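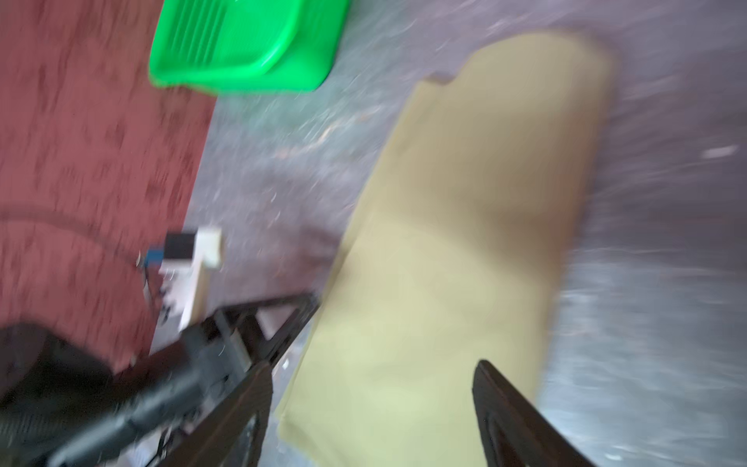
Stop building for the table

Every home arm build I read about ends up bolted to a table. Nice flat top, good lamp, three wooden blocks. Then the author writes that it "works" and I close the tab. Works where? My stuff is on the floor. Yours too, I bet.

So my opinion, typed fast before the glue sets on the next part: if you're building an arm at home, start it on the carpet. A cloth lying flat on grey carpet is a harder problem than any block. No edge to grab. The fingers come down and there's pile under it, and the pile gives. A rug next to it, red one, different height. A green dustpan. Something white and electrical with thin cables. That's a normal floor. That's the test.

Ovidiu Costache disagrees with me, loudly, in the shared shop at Onthorpe. He says get it right in clean conditions and add mess later. Fine for a company with money. At home "later" never comes, you run out of March and then you run out of interest. I've watched it happen to two builds, one of them mine. The Sandu arm, 500 picks off a bench, very proud of it. Put it on the carpet and it managed 12.

Cost is the other thing people hide behind. The Inar gripper cost me about 285 in parts, and a chunk of that was brackets and fasteners I bought twice becuase I measured wrong. Two dark fingers and a slotted bracket, nothing fancy. You don't need fancy. You need to be able to take a finger off at 11 at night and file it and put it back.

And slow down the wrist. Everybody wants speed. Speed gives you a smear from the wrist camera and then you're tuning off of garbage. I did that for weeks, blamed the software the whole time.

Ovidiu will say the Zanmont kit handles cloth already. On a table, yes. Bring it over and put it on my floor, I'll clear teh stairs so you can carry it up. Bring your own extension cord.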